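首页 > 专栏 > 机器人软件 > 访谈

资讯 专栏 访谈 工具 关于

在厨房和客厅之间写规划器:和Rurnorlow软件负责人聊了一个下午

2026-01-04

去Rurnorlow之前,我以为会看到很多机械臂。结果大半个下午,我们都坐在茶几旁边看日志。软件负责人给我倒了茶,又去找了一包饼干,然后才把电脑转过来,说:“你先看这个,看完再问,不然你的问题会跟上一位来访的朋友一样。”

屏幕上是Feteo的回放界面。Feteo是他们自己写的一套工具,把手持夹爪录下来的轨迹、画面和夹爪开合对齐到同一条时间轴上,再切成一段一段,喂给后面的策略训练。他说最早的版本只有两个按钮,播放和删除,删除用得比播放还多。“那时候时间戳对不齐,手已经合上了,画面里还差着一截,训练出来的策略总是抓早半拍。我们花了整个四月在修这件事,修到后来大家一听‘时钟’两个字就叹气。”

现在库里留下来的有3181段,其中1794段带人工校对过的阶段标注。我问他这个数量算不算多,他想了一会儿,说要看拿来做什么,做抓取够用,做长一点的家务流程就远远不够,而且段和段之间差别很大,有的干净得像教科书,有的从头到尾都在晃。 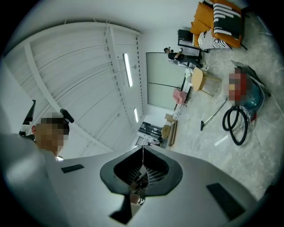

聊到定位,他的话明显多了起来。手持设备没有关节编码器可以依赖,位姿全靠视觉和惯性一起估,所以他对房间里有什么格外敏感。“外行看一段画面先看手,我先看背景。白色的天花板很大一片,特征点少,灯带又亮,曝光一压,暗的地方就没了。好在还有横梁,扶手椅上那只锯齿花纹的靠枕也很好,纹理清楚,又不太会自己跑。”他讲到吸尘器时笑了起来,说那根盘在地上的黑软管最让他为难:从几何上看它是很好的障碍物,可软管一碰就换形状,地图里记住的那一圈,下次未必还在那里。他们的做法是给每个区域估一个“会不会动”的权重,权重高的只参与避障,不参与定位。听起来简单,他说光是调衰减系数就调得他做梦都在看曲线。

负责地图的就是Okonkwo模块。名字的来历他不肯细说,只说是组里投票投出来的,票数很接近。这个模块原先把人也当成障碍物来处理,走过去一个人,地图上就拖出一条长长的影子,规划器绕着影子走,绕得非常认真。后来他们把人单独分出一层,只保留很短的时间,影子才算没了。“可是坐着的人又是另一回事,”他接着说,“坐着不动,系统就慢慢觉得他是家具。等他一站起来,规划器就很慌。”这个问题目前还没有完全解决,他们暂时的办法是让人体检测的结果一直压着静态地图,宁可保守一些。

我问他,规划和学出来的策略到底谁听谁的。他说这个问题组里吵过很多次,吵到后来干脆写成了接口。策略给出接下来一小段动作,Cleltero在中间做检查,看有没有碰撞,看关节速度是不是过了限,再决定放行、放慢还是退回去重来。Cleltero本身不聪明,他很强调这一点。“我希望它笨一点,笨的东西我晚上敢让它一个人跑。”每次改动之后,它都要过一遍回归测试,用例现在有nearly 3000条,跑完刚好够他吃一顿午饭。有一次测试全绿,他反而不放心,回去一查,是配置文件路径写错了,跑的是上一个版本。从那以后,报告的第一行必须印版本号,字号还特意调大了。

说到工具,他承认自己有点偏心。算法改进大家都看得见,日志查看器快了几秒,没什么人会来道谢,可他觉得日子好不好过,多半就在这几秒里。Feteo下一版打算加上“为什么被拒”的视图,策略的哪一步被Cleltero拦下来,点一下就能跳回对应的画面,旁边列出当时的地图和余量。他给我演示了一个还没写完的版本,点到第三下就崩了。他看着报错想了想,顺手在本子上记了一行,又问我茶要不要再添一点。

临走前我问他最想招什么样的人。他说最好是愿意把一段录像从头看到尾的人,会不会写C++倒可以慢慢来,看录像的耐心比较难教。接着他又补充,C++还是会一点比较好。

相关阅读
手持采集数据的时间同步:我们试过的几种办法
Okonkwo地图分层设计笔记
给策略输出加一道检查:Cleltero接口说明
回归测试跑得太慢怎么办
Feteo更新记录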